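Koster is a bakery and tea room in Bremstead, open since April last year. We need a second pastry cook to work alongside Marlene Magalhães, who runs the kitchen.

## The job

You would make the laminated doughs, tarts and custards, and take over the bread when Marlene is off. On a normal morning we bake 104 croissants and roughly half as many buns. Shifts start at 4.30 am and finish at 12.30 pm, five days out of seven.

- Mixing, rolling and shaping
- Filling and glazing for the counter
- Checking deliveries and writing up the fridge temperatures
- Orders for birthdays and weddings, mostly in summer
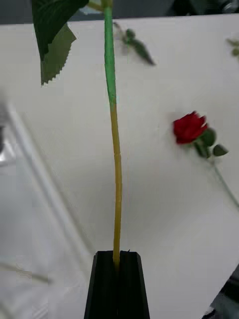 ## What we ask for

At least 2 years in a working pastry kitchen. You should be able to make puff pastry by hand from memory and scale a recipe up without help. A food hygiene certificate is needed before the first shift. A driving licence would be useful for the Wallomora delivery but is not required.

Everyone washes up, including the cooks.

## Pay and hours

£357 a week for the first three months, then £427. Four weeks' paid holiday plus bank holidays. Whites, aprons and a meal are provided. We close for a week after Christmas.

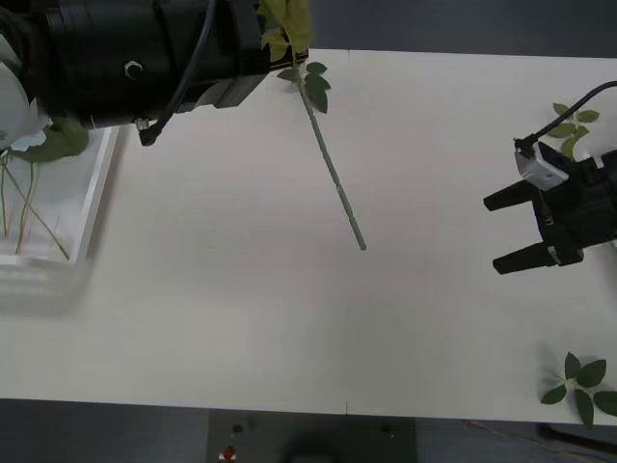 ## How to apply

Write to Rongrong Du at Koster, Bremstead, with a short letter and the name of one past employer. Please say when you could start. Those we shortlist will be asked in for a paid trial morning, making one tart of their choice and one of ours.

Posted 22 Jan 2002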